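My first year at Hetance College, and what I learned before the graduation

7 April 2019

Posted by Babar Niazi

Last week I received the email with my graduation number. It is 80, so I will walk somewhere in the middle, after the engineering students. I read this email three times and then I called my mother.

I came to Hetance for a one-year master's program in education. In my country the university is a place where you listen and write. My first class here had 15 students, and the professor asked us to move the chairs into a circle. I thought that something was wrong with the room. Then she asked my opinion about the reading, and I had prepared only a summary. It took me until January to speak without first writing the sentence in my notebook.

The second thing I had to learn was the office hour. I believed you go there when you are in trouble. My classmates went to talk about their ideas, and some went only to say hello. I started going in the spring term and I am sorry I did not go earlier. My final paper, about reading programs for adults, began in one of those talks.

I also joined the student group that runs the Mughal Evening, a dinner with music and poetry. We sold 400 tickets. I was responsible for the seating plan, and I made it again and again, because families kept asking to sit together. My English became much better from those phone calls than from any grammar book. 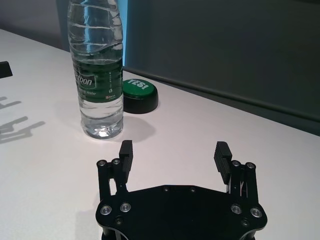

What I would tell a new student

Read the academic calendar in the first week and write the deadlines on paper. The date to apply for graduation is very early, and I almost missed it.

Go to the writing center even if your grades are good. The tutor will not correct everything for you, but she will ask what you mean, and this question helped me a lot.

Do not live only with people from your own language. I say this with love, because I did it for the first months and it was comfortable. My second apartment, on Ekanley Street, had three roommates and we had no common language except English.

Now I must return my library books and find the shop where they rent the gowns. My parents will watch the ceremony on the internet, and my uncle has already asked me twice what time it starts there.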